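Ticket 2739
Site: Fenstead
Category: Backup / Network
Priority: Medium, raised to High
Status: Closed
Opened: 12/5/19
Subject: Nightly backup stops 14 minutes after start, "destination path no longer available"

Problem as reported

The nightly backup of the file server at Fenstead does not complete. The job is run by the Pal backup client on the server and writes to a Karkar storage unit in the back office. It starts at 2300 and stops 14 minutes later with the message "destination path no longer available". The client makes one retry, which also fails, and then marks the job as failed. Manual jobs started during office hours complete normally.

Last good nightly job: six nights before the ticket was opened. Every night since has failed at the same point.

Equipment involved

File server, wired, in the supply closet
Karkar storage unit, two disks, mirrored, back office
One 24-port switch, wall bracket, supply closet
Conov battery backup unit, floor of supply closet
One wireless access point, break room ceiling, powered through the switch
22 workstations, all wired, all shut down by policy at close of business

The storage unit has its own wall outlet in the back office and is not on battery. The server and the switch are both plugged into the Conov unit.

Step 1. Backup client logs

Pulled the Pal logs for the six failed nights. The pattern is identical each time. The job opens the share, compares the file list, starts writing, and loses the share at 23:14. The gap between nights is only a few seconds. The amount of data written before the failure varies a great deal, from very little on the second night to nearly a third of the job on the fourth. A failure tied to one bad file or to a full volume would not be expected to follow the clock this closely.

Free space on the storage unit is more than double what the job needs. Quotas are off.

Result: time-based failure. Client itself not suspected, left in scope.

Step 2. Account and share permissions

The client signs in to the share with a service account. Checked for password expiration, logon hours and session limits. None are set. Session timeout on the Karkar unit was at the default. Changed it to "never" for one night as a test.

Job failed at 23:14. Setting returned to default.

Result: ruled out.

Step 3. Schedules on the storage unit

Listed every scheduled task on the Karkar unit: disk health check (first of the month, early morning), index update (hourly, low priority), disk sleep after idle. The index update runs on the hour and does not line up. Turned disk sleep off for one night anyway.

Job failed at 23:14. The unit's own log shows no restart and no disk error. It does show "LAN 1 link down" at 23:14 and "LAN 1 link up" less than two minutes later. The same pair of lines is present for every failed night and absent before that.

Result: the storage unit stays up and loses its network link. Attention moved to the cable and the switch.

Step 4. Cable and port

Replaced the patch cable at the storage unit. Moved the other end from port 9 to port 17 at the switch. Reran the wall jack test, all pairs good, length as expected.

Job failed at 23:14.

Result: ruled out. Cable left in place, port left at 17. Port chart on the closet door needs to be updated.

Step 5. Switch log

The switch keeps its log in memory only, and the log is lost on restart. When read in the morning it began at 23:15 the night before, with a cold start entry. Uptime on the status page agreed with this.

That means the whole switch is restarting, and every wired device at the site loses its link for the time it takes to boot. With the workstations shut down at that hour the only job left to be interrupted is the backup.

Firmware on the switch is current. No restart schedule is configured. Set up remote logging to the file server so that the last lines before the restart would be kept. The following night the remote log held nothing unusual before 23:14. No crash entry, no over-temperature entry, no warning on the power supply. The lines stop and then start again.

Result: consistent with loss of input power. Priority raised to High.

Step 6. Circuit check

The supply closet outlet is on the same breaker as the break room counter. This was found by tracing from the panel, as the panel label reads only "REAR". Checked whether a load on the counter outlets could pull the voltage low enough to affect the closet. Ran the countertop oven on full for ten minutes in the early evening with a plug-in meter on the closet outlet. Voltage dropped slightly when the load came on and then held steady, well within limits. Switch did not restart. Breaker not warm to the touch. Nothing on the counter is in use at the time of the fault, as the building is locked and the alarm is set. 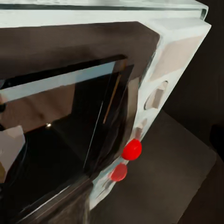 Step 7. Alarm panel and building timers

Asked the landlord for a list of anything that switches on or off late in the evening. The parking lot lights go off at 23:30 and the lobby heat sets back at 22:00. Neither is on the site's panel. The alarm panel places its daily test call at 03:00.

Left the plug-in meter on the closet outlet overnight with its minimum value memory cleared. In the morning the minimum reading was normal. The switch had restarted at 23:14 all the same.

Result: utility power at the outlet is good when the switch goes down. The fault is between the outlet and the switch, and the only thing there is the battery backup.

Step 8. Battery backup, first look

Front panel of the Conov unit shows a green light and no alarm. Load is low. Reported battery charge is 100 percent. Battery install label reads April, with the year worn off. The purchase record for the site has no replacement battery on it, so it is taken to be the original.

The management software for the unit was not installed on the server. Installed it and connected by USB. The event list held a line reading "self-test started" at 23:14 for each night, followed by "self-test passed".

The self-test moves the load to battery for several seconds and then back to utility power. The schedule was set to daily. The default in the manual is every two weeks. The unit's settings were last written on the day before the first failed backup, the same day a firmware update was applied at the site during a maintenance visit. The visit notes do not mention the schedule. Whether the update changed it or it was changed by hand could not be determined.

Step 9. Confirming the cause

Started the self-test by hand at 18:40 after all users had signed off and the file server had been shut down cleanly.

First run: relay click, the switch lights went out, and the switch began its boot sequence. Self-test reported as passed.
Second run, switch moved to a plain outlet: no effect on the switch.
Third run, switch back on the battery unit but in a different battery-backed outlet: lights went out again.

The server had been riding through the test each night. Its power supply has enough hold-up to cover a short dip, and the small external adapter on the switch does not. The unit passes its own test because voltage recovers before the measurement is taken.

For the third run, link status was followed over wireless from a handheld device. The access point takes its power from the switch, so the wireless network dropped at the same moment and the page stopped loading. Use a cellular connection or a local console cable for this type of test. 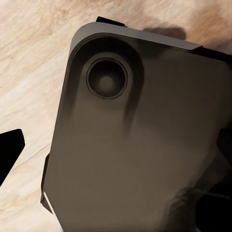 Step 10. Fix

Replaced the battery in the Conov unit with a new one of the listed part number. Charged overnight with the switch on a plain outlet. Backup completed that night, as expected with the switch off the unit.

Next day: switch returned to battery, self-test started by hand three times. No restart. Pulled the plug from the wall for five minutes with server and switch running. Both stayed up, and estimated run time on the software page fell at a normal rate.

Self-test schedule changed from daily to every two weeks and moved to 12:30, when staff are on site and a failure would be seen. Backup start time left at 2300.

Step 11. Monitoring

Job results for the four nights after the fix: completed, completed, completed with one skipped file (open spreadsheet), completed. Run time is back to the normal range. No cold start entries in the remote switch log.

A full verify of the backup set was run after the first good night, since seven or more partial jobs had been written to the same folder. Partial sets removed. Verify passed with no errors.

Resolution

Worn battery in the battery backup unit. A daily self-test moved the load to this battery at 23:14, output dipped, and the network switch restarted in the middle of the backup job.

Follow-up items

Write the install month and year on the new battery in permanent marker - done
Update the port chart on the closet door (storage unit now on port 17)
Relabel breaker "REAR" as "BREAK ROOM COUNTER / SUPPLY CLOSET"
Keep remote logging on for the switch
Check self-test schedule on Conov units at other sites that got the same firmware
Set the Pal client to send an email on the first failed job - it was set to send only after five in a row

Ticket closed. Reopen under the same number if a cold start entry appears in the switch log within 30 days.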